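FOR IMMEDIATE RELEASE

2025-06-15

Weldale puts dishroom robots to work at Tillness kitchen, keeps all 38 staff

TILLNESS — Weldale, the contract kitchen company, has finished moving its Tillness site over to automated dishwashing and tray handling. The system went live for every shift this month after a trial that began in December. All 38 people who worked in the kitchen before the trial still work there. Several have new job titles. All have new schedules.

The short version: two robot arms now load racks, unload racks and stack trays in the dishroom. People do the scraping, the checking, the pots and anything with a blade. Cooking isn't automated and there are no plans to automate it.

"We started with the job people asked to get out of," said Njoroge Nzioka, who runs operations at Tillness. "Every exit interview for years, same answer. The dishroom. Hot, wet, your shoulders hurt, and then you come back tomorrow."

The site cooks for schools, two care homes and a handful of office cafeterias. Trays come back in waves, the biggest one straight after lunch. Under the old setup a crew of 5 worked the dish line through that wave, lifting racks from waist height to the belt and off again. Now it is 3, and the other two positions moved to prep and packing, where the kitchen had been short for a long time.

What changes on shift

No more full rack lifting on the main line. The arms take it. Staff still lift by hand at the pot sink and when the line is stopped for cleaning.

Breaks are at fixed times. Before, break happened when the trays let up, and some days the trays did not let up. The line now pauses and the backlog sits in a buffer cart until people are back.

The late shift ends earlier. Last clean-down used to run well past closing — it now starts while the final racks are still going through.

Every person on the dish crew is trained to stop the arms, clear a jam and restart. No waiting for a technician to drive over. There is a stop button on both sides of the line and anyone can press it, for any reason, with no form to fill in afterward.

Pay did not go down for anyone who changed jobs. Staff who finished the operator training got a raise, and the training was on paid time. 257 hours of it in all across the crew, including the repeat sessions for people who wanted another go.

The rough parts

Weldale wants to be straight about the trial because other kitchens have been calling to ask. It was not smooth. In the first weeks the arms were slower than the crew on mixed loads, and bowls were a headache. Nested bowls especially. They come back stuck together and the gripper took two for one. The fix was boring: a person separates them at the scraping station, which they were half doing anyway.

Noise was the other complaint. The first set of rack guides banged. The crew asked for rubber bumpers, waited too long for them, and finally got them in the second month. Nzioka said the delay was on managment and that it shouldn't have taken a petition on the break room door.

"They wrote it on the back of a menu and everybody signed," he said. "I've still got it."

The schedule change was also harder on some people than others. Ending late shift early meant fewer late hours for a few staff who counted on them. Those hours were made up in packing, on mornings, and not everyone can do mornings. Two of those cases are still being worked out one on one. The company will not call that part finished.

Planning it before building it

The layout was worked out in simulation before any equipment was ordered. Drundgate, the integrator on the project, built computer models of sink and counter areas and used them to test reach, sight lines and where an arm could park without being in someone's way. Crew members sat in on those sessions and moved things. The scraping station ended up on the opposite side from the first drawing because the people who use it said they'd be turning their backs on the carts all day.

Drundgate also uses plainer rooms, home-style kitchens among them, for early software work. Windows, counters and faucets matter more than visitors tend to expect. A thin dark spout against a dark window rail is easy to lose track of, for software and for tired people too.

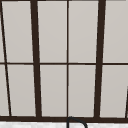 Simulated view over a sink, with gooseneck faucet, marble countertop and paned window. Computer rendering.

The real dishroom at Tillness is stainless steel and a good deal less pretty.

Drundgate stays on contract to service the arms and will be on site once a month. Day to day, the crew runs it. Spare gripper pads are kept in the dishroom office, and swapping a set is a job any trained operator can do between racks.

What comes next

The pot sink stays manual for now. The crew was asked if they wanted it looked at and most said leave it, the pots are too different from each other and the work is steady. The company will ask again next year.

Packing is the more likely next step. Lidding and labeling are repetitive and hard on the wrists, and the people there have already put in a list of what they would hand over and what they would keep. Nothing has been bought. Any change will go through the same steps as the dishroom: trial first, crew in the room, paid training, and no job cuts tied to the equipment.

Weldale's second kitchen, at Ní Bhriain, will get a visit from the Tillness operators this fall. They will do the talking, without supervisors present, so the Ní Bhriain crew can ask what they like. That kitchen is smaller and its dishroom has a low ceiling over one end, so the same layout will not fit. Whether the system makes sense there at all is an open question, and a decision isn't expected before December.

"If they come back and say no thanks, then it's no thanks," Nzioka said. "I'd rather hear that before we pour a new floor."

Visits and questions

Kitchens, schools and trade press can ask to see the line running. Mornings are best, after the breakfast trays and before the lunch rush. Closed shoes and hair covering required, we have spare hair nets but no spare shoes. Groups should be kept small as the dishroom walkway is narrow. Photos of staff only if they say yes.

Operators are happy to answer questions about the work but please let them finish the rack first.

About Weldale

Weldale cooks and delivers meals for schools, care homes and workplaces from its kitchens at Tillness and Ní Bhriain. Menus are planned in house and change with the season.

About Drundgate

Drundgate designs, installs and services automated handling lines for kitchens and laundries, and does it's own simulation and operator training.

Press contact: Njoroge Nzioka, Operations, Weldale, Tillness site. Please call the kitchen's main number and ask for the operations desk. Calls during lunch service go to voicemail and are returned the same afternoon.

###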